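Re: [giltside-history] Founding date for the sign and the booklet

Sandamali Nanayakkara wrote:
> I've been through the Vernier papers again and I think we can
> safely put 1715 on the new sign. The Montoya booklet gives that
> year on page 81 and says it comes from the first mill lease. If
> anyone objects, please speak up before November so I can get the
> wording to the printer.

Objecting, I'm afraid.

I have the Montoya booklet in front of me and page 81 doesn't say the date comes from the lease. It says the lease "is understood to confirm" the date, which could mean anything. Understood by whom? There's no footnote. The only source in the back of the book that could apply is item 3932 in the Vernier papers, and when I asked to see it I was handed a copy of a copy with the top line missing. The top line is where the year would be.

What can be read is a rent, a boundary along Brollow Creek, and 2 signatures. One of the signers turns up in the church register as a child well after 1715. Maybe there was a father with the same name. I'd like to see him before I believe in him.
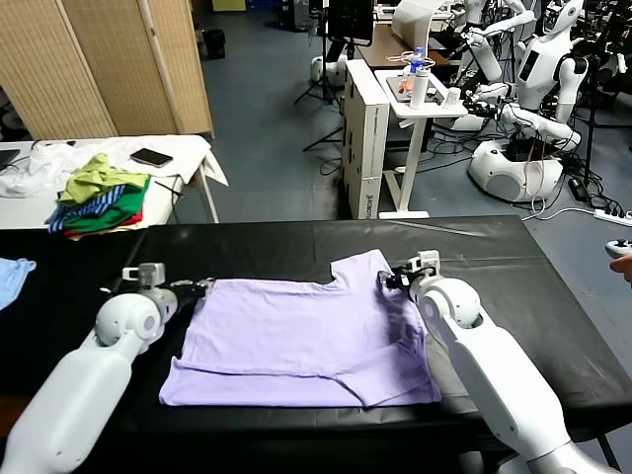

The other argument I keep hearing is that the date was on the old sign, so it must have come from somewhere. Sure, it came from the booklet. The old sign went up the summer after the booklet was printed, and the newspaper piece people like to cite was copied off the sign, spelling mistake and all. So we have three sources that are really one source, and that one has a hole in it.

I don't doubt there was a mill in the 1700s. The wheel pit looks old enough, and the road bends around something. But "early 18th century" would cover us, and it won't have to be painted over later — I remember what the last repainting cost.

Has anyone tried the county for the original lease? I wrote once and got a form letter back. Somebody with more patience might do better. Until then I'd vote for leaving the year off, and I'd want the booklet quote taken out of the draft text too, since it isn't what the booklet says.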